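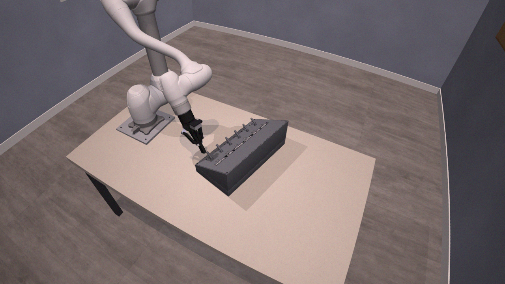 The simulated toggle task: a gripper over the nearest lever on the switch box. Render: Hoddale

A big success rate, and a small table

Hoddale's manipulation group put out a report on Monday, August 3, 2026, and by lunch three readers had forwarded it to us with subject lines in capitals. The claim is that a robot arm can learn to flip a named toggle switch from 25 demonstrations, where the group's earlier method needed 179. We read it twice. It is a decent piece of work, and it supports a good deal less than the subject lines did.

The method, which the authors call Cuvport, splits the job in two. One network picks the lever and brings the fingertips near its upper end. A second, much smaller one takes over for the last stretch and handles the push. Edin Atanasov, the lead author, argues that most of the demonstrations in older training sets were spent teaching the approach over and over, when a planner could have done that part. That sounds right to us, and the report's best table backs it up: take away the split and the advantage mostly goes away.

Now for the trouble. Every trial was run in simulation. The switch box has six levers in one evenly spaced row, all the same shape, on a clean tabletop with nothing crowding the gripper. Anyone who has worked on a real panel knows that toggles stick, wobble in their mounts, and need different amounts of force depending on how old they are. The simulated ones share a single stiffness value, and you have to go to the appendix to learn that.

We asked Atanasov about it. "We wanted to change one thing at a time," he wrote back. "The stiffness is fixed on purpose." Fair enough, but then the title shouldn't say "general switch operation."

Angelica Manalastas, who ran a similar study at Starico in February, was blunter. Her team's policy did fine in simulation too, and then spent its first day on hardware pushing next to the levers. "A few millimeters of error doesn't matter on a screen," she told us. "On a short, thin rod it's the whole task." She would like to see the results again with the box turned to random angles and some noise added to the camera pose. The report does move the box, but only by sliding it, never by turning it.

We also have a complaint about the scoring. A trial counts as a success if the target lever changes state before time runs out. Bumping a neighbor on the way costs nothing. For a row of switches that might control pumps or breakers, that is a strange thing to leave out, and the logs needed to work it out haven't been released. Ebere Dauda, a co-author, says they will be, without giving a date.

A hardware test is planned at Hoddale using the same layout. We'll report the numbers when they exist, including the neighbor bumps if the group agrees to count them. Until then, please go easy on the capitals.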